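Ticket: Loop in Gallery 2 stops partway, no audio on restart
Opened: 25 March 2023
Site: Teritley Gallery, lower level
Priority: high (show is open to the public)
Status: closed, see last entry

Reported problem

Khattak film on the Gallery 2 wall stops at the same spot and goes to black. Player is the Ondard unit, firmware not touched since install. Projector stays on, shows "no signal" for a bit then the blue screen. If front desk restarts the player the picture comes back but no sound till someone pulls the HDMI and puts it back in. Visitors think the black is part of the work. One of them wrote a nice thing about it in the guest book.

Film runs 20 minutes, dies at 15 every time. Other two films in the show are fine, same model of player.

Entry 1

Checked cables first. HDMI is the long one through the ceiling, swapped for the spare run. No change. Swapped power brick with Gallery 3. No change. Put the Gallery 3 player on the Gallery 2 projector with its own film, ran clean through three loops. So not the projector, not the cable.

Entry 2

Moved the Khattak card into the Gallery 3 player. Stops at 15 again. So it's the file or the card, the player is off the hook. Copied the file to a new card, same stop. File then.

Copied it to the office laptop and it plays right through there, colour fine, sound fine. Laptop is a lot more forgiving than the Ondard though, so doesnt prove much.

Entry 3

Called the artist's studio. They sent a new export in July last year and that's the one we have. The older one, used for the Nerkard showing, was a smaller file and apparently never gave trouble. Asked for both, plus the export settings. They can't find the settings. Waiting on upload.

In the meantime sign on the door saying temporarily unavailable. Please use the printed one in the drawer, not a sticky note, the wall was just repainted.
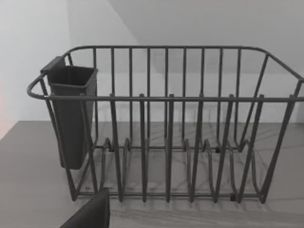
Entry 4

Old export arrived. Plays through on the Ondard but it's missing the new end titles, and the studio says the gallery is not to show it without them. Fair enough. Back to the new one.

Ran the new file through the media checker. Bitrate is all over the place. Sits low for most of the film then jumps to 136 Mbps in the section where the rain comes in, right at the 15 minute mark. Manual for this player says constant bitrate preferred, and gives a limit well under that. Player chokes, drops the signal, film never gets to the end titles everybody was so worried about.

Entry 5

Re-encoded with a cap on the bitrate. First try looked awful in the dark parts, big blocks in the night sky, studio would never of accepted it. Second try two-pass, slower, looks good. Sent a clip of the rain section to the studio, approved by email, email is saved in the loan folder.

Loaded on the original player in Gallery 2. Five full loops, no stop.

Entry 6

The sound problem. Separate thing. Player and projector don't agree on audio when the player boots after the projector is already on. Set audio output on the player to analogue, forced, and ran a cable to the amp in the cupboard. Restarted it 5 times, sound every time. Level was too high at first, you could hear it in the coat check. Turned down to match the marks on the amp (grey tape, don't peel it off).

Still to do, not urgent

- label the new card, old one is still in the drawer and looks identical
- opening checklist for front desk says "pull the HDMI", needs to come out
- check the other two films for bitrate before the tour leaves
- send the capped file to the next venue with the audio note, otherwise they'll be doing all this over again
- ceiling HDMI run, original one tested ok, left in place as the spare

Closed. Reopen under the same ticket if it goes black again, and write down the time it stopped please, that's what found it.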